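**Ticket 1820 – Rechner »Gil« bootet nicht mehr**
Gemeldet von: Maarja Paju
Bearbeitung: Uldis Urbonaitė
Status: in Arbeit

**Meldung:** Gil geht an, piept zweimal, Bildschirm bleibt schwarz. Ich habe nichts gemacht. Vorher ging er noch.

**08:40** Stromkabel steckt, Monitor auch. Monitor am Nachbarrechner getestet, zeigt dort tadellos die Urlaubsliste an.

**09:15** Zweimal Piepen heißt laut Zettel in der Schublade »Speicher«. Der Zettel gehört zu einem anderen Modell, aber irgendwo muss man ja anfangen. Seitenwand ab.

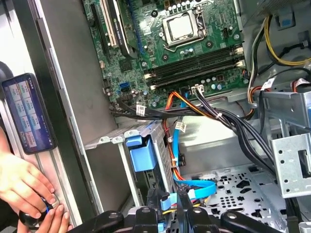
*Gil offen: Sockel mit Prozessor, direkt darunter die vier Speichersteckplätze.*

**09:30** Das blaue SATA-Kabel macht unten einen Bogen, mit dem man auch ein Paket verschnüren könnte. Bleibt vorerst so. An mehreren Kabeln kleben weiße Schildchen – falls die von Fiifi sind, bitte hier eintragen, nach welchem System.

**10:05** Den dicken schwarzen Kabelstrang am weißen Stecker abgezogen und wieder eingesteckt, bis es klickt. Piept weiter zweimal. Immerhin ist er konsequent.

**10:50** Zwei Speicherriegel aus der Utmont-Kiste probiert, einzeln und in jedem Steckplatz. Mit dem ersten piept er, mit dem zweiten startet er, allerdings nur im Steckplatz ganz außen. BIOS meldet Datum und Uhrzeit falsch, Batterie gleich mit bestellen.

**11:20** Kommentar Parvathi Thevar: Läuft die Lagerliste von Prenmont noch auf der Kiste? Wenn ja, bitte sichern, bevor jemand weiterschraubt.

**11:25** Läuft. Wird gesichert. 365 Dateien, davon heißen erstaunlich viele »neu_final«.

**Offen:** Speicher und Batterie bei Grikard anfragen, Seitenwand bleibt bis dahin ab. Bitte keine Tassen daneben stellen, Maarja.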